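The Towel Folders of Gaber Street

By Haoran Lu
October 12, 2022

Lucinda Whitfield would like it known that she did not ask for a robot. She asked for a second dryer.

"I put in for the dryer in March," she says. "I had the model number and everything. What came up in the freight elevator had an arm."

Whitfield runs the linen room at Rimden, a cleaning company that looks after office buildings on both sides of the river. Most of what passes through her hands is microfiber: towels for desks, towels for glass, towels for the kitchens where people microwave fish. On a normal shift 700 of them come back dirty, and every one has to be washed, dried, folded and put on a tray before the night crews show up wanting them.

The arm was set up by a small outfit called Zorum, which sent two engineers and a box of doughnuts. Whitfield remembers the doughnuts with more warmth. "They asked me how I fold a towel," she says. "I've been doing this half my life. I said, I don't know, I just fold it."

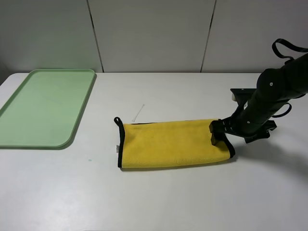
It took her most of an afternoon to find out how she folds a towel. She had to do it slowly, then more slowly, then while talking. She learned that she always starts at the end away from the loop, that she looks at the care label without reading it, and that she hums. The engineers wrote down everything except the humming.

"You feel a little foolish," she says. "Then you feel a little proud. I'd been carrying all of that around for years and calling it nothing."

Her crew took it less philosophically. One of the older hands announced that she would be retiring the minute the thing learned to gossip. Another took to wishing it good morning, in case it kept a list. The official name of the system is Omenine, and it lasted until lunch on the first day. They call it Gary.

Did anybody lose a job over Gary? Whitfield has been waiting for this one, and puts her coffee down to answer it. The linen room had five people before and has five people now, she says, but one opening upstairs went unfilled, and she doesn't care to pretend those two facts live in separate buildings. "The company says no layoffs. Fine. That's true. But there was a desk with a calendar on it, and now there's a desk."

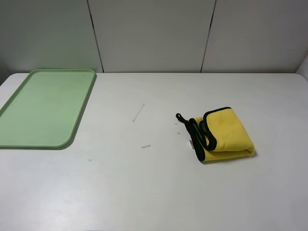
5 min read

The work itself has moved around in ways the brochure didn't get into. Folding used to be the part of the shift where people sat down. You folded, you complained about your brother-in-law, you folded some more. With the arm taking on the plain yellow towels, her people are on their feet sorting, checking edges, and pulling out anything too worn to go back on the carts.

"It took the sitting," Whitfield says. "I told them that at the first review. You automated the chair."

Management responded by buying two stools, which she regards as the high point of the entire program.

There's also the matter of speed. The first full shift, Gary got through 70 towels, a figure Whitfield delivers with no expression at all. Her fastest folder can beat that before her first break. These days it manages 385 on a good shift, and it doesn't call in sick, though it did spend one long morning refusing to do anything until an engineer drove over and restarted it.

"He turned it off and on," she says. "I could have done that. I wanted to do that. I wasn't certified."

She is certified now. The course ran two days and came with a lanyard.
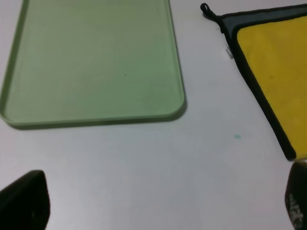 What happens when it gets a fold wrong? Somebody on the crew shakes the towel out and lays it flat again, and the slip goes into a log that Zorum reads at the end of the week. Whitfield says the log was meant for technical notes and has turned into a kind of diary. A recent entry reads, in full, "Sulking."

She admits the pay has changed for the better. Two of her people are now listed as operators, a title that comes with a raise and a different color shirt. Wrists have improved too. Whitfield used to go home and hold a bag of frozen peas for the length of the evening news, and she can't remember when she last bought peas.

What she misses is harder to put on a form. New hires used to learn the room by folding next to somebody who'd been there forever, and by the end of a month they knew which buildings were picky and which supervisor to avoid. "Now they learn the screen first," she says. "They're good at the screen. They don't know anybody."

So she has started a rule of her own. Every new person spends the first week folding by hand at the back bench, with the radio on, next to whoever talks the most. Rimden hasn't approved this. Rimden hasn't noticed.
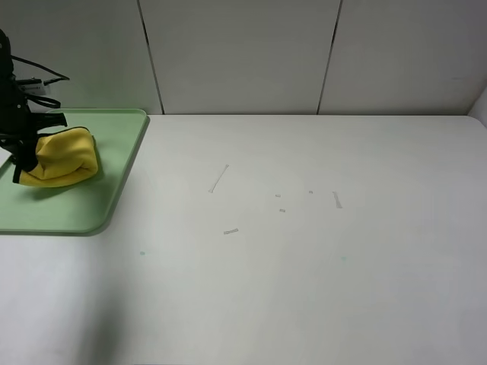
A yellow towel at the tray in the Rimden linen room.

I ask whether she'd send Gary back if she could. She thinks about it while a cart rattles past, and while one of the new operators comes in to ask where the spare lanyards are kept.

"No," she says finally. "The glass towels, maybe, I'd take those back. I liked doing the glass towels."

She has put in for the dryer again. The request went up last week, with the model number underlined, and a note in capital letters saying NO ARM.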